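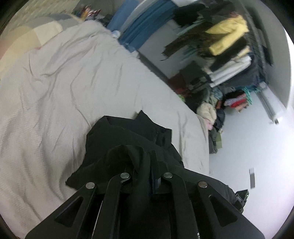

Black garment on the gray duvet, before folding. Clurnden room, bed side.

8/19/21

Today I worked on the clothes part of the bedroom tidying list. Jin-sol Shin prepared the room and I wrote the notes. We have 11 pieces in the basket now, after I took out the two scarves which Myung-ja Won wants back for the Garnach room.

The black one is still the most difficult. When it lies in a heap I can not find the collar quickly, and the folds all look the same because the cloth is so dark. On the pale gray duvet at least the outline is clear. In April we used the navy blanket and it was almost impossible to see where a sleeve begins. I would like to keep the gray duvet for all dark clothes and use the navy one only for the white shirts.

Order of work which I propose:
Pull the duvet flat to the pillow side first.
Lift the garment from the top of the heap, shake one time, lay it down with the collar to the pillows.
Sleeves in, then fold in half, then again.
Put on the chair. Do not put on the pillows (Dong-hyun did this and then the pillows must be arranged again).

The duvet makes long creases every time somebody leans on the bed. I tried to smooth it by hand between the pieces - it takes 4 minutes if I am careful, too much for a full basket. Eugeniusz Śliwiński suggests to fix the corners under the mattress with clips. I will ask him which size.

Pens and markers at the head of the bed stay where they are for now. Hyun-seo wants to have them in the next list, as "desk things".

Not done: gray pillow cover has to be washed. Basket label still says 205, it must be changed to the new number. Laundry bag from Carnier did not arrive yet.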